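Working near food with the arm

Before you start, read the cell rules on the Troten sheet and clear the reach area of anything the task does not need. Check that the stop button works. Do this every session.

1. Set the speed limit to 50 percent for any new task.
2. Wipe the gripper fingers before they go near kibble or treats.
3. Keep hands off the table while the arm is live.

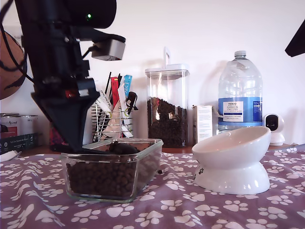
Stop the arm before you refill or move a container. Wait 8 seconds, then reach in. If the gripper touches glass harder than it should, log it and tell Inês Teixeira the same day.

Pets stay out until the arm is parked.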